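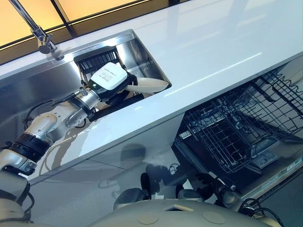 Does a rack inside the sink save any space?
Natnael Kahsay and Tomomi Takeda
Final report, Small Kitchens project

1. Why we picked this

Articles about small kitchens keep repeating that a dish rack belongs in the sink and not beside it. The counter stays clear, the water runs straight down the drain, and everybody is happy. We read a lot of these articles and none of them measured anything. Most were also selling racks.

Our own kitchen at Storside has one sink with a single basin, a glossy white counter and a dark slatted rack that stands in the basin. It seemed like a fair place to check the claim.

2. What we did

Through most of May we kept a log of every dish that went through the sink. Half the time the rack stayed in the basin. The other half we took it out and dried things on a towel on the counter. Eldana Tekleab and Abdelilah Fahmy, who share the kitchen, filled in the log too. We ended up with 1,189 entries. A few are hard to read and we left them in.

3. What we found

Shallow dishes and plates do fit the slots well. An oval dish goes in on its edge and stays up. With only plates, the rack held everything from a normal dinner and the counter really was clear.

Pots are where the claim falls apart. You can't wash a pot in a basin that is full of rack, so people lifted the rack out, dripping, and put it on the counter. That happened on 50 occasions. The counter we were supposed to be saving then had a wet rack on it, and a glossy surface shows every drop.

The towel took up more room but got folded away after breakfast. The rack never got put away at all. Albane Roussel, our advisor, asked whether a bigger basin would change the result. It might. We only had the one.

4. Doubts about our own numbers

Four people in one kitchen is a small group, and two of us wrote the report. We also knew which answer we expected. Eldana thinks we forgot to log some of the late-night dishes, and she is probably right.

5. Recommendation

Keep the rack if you mostly wash plates. If you cook in pots every night, try a towel for 8 days before buying anything.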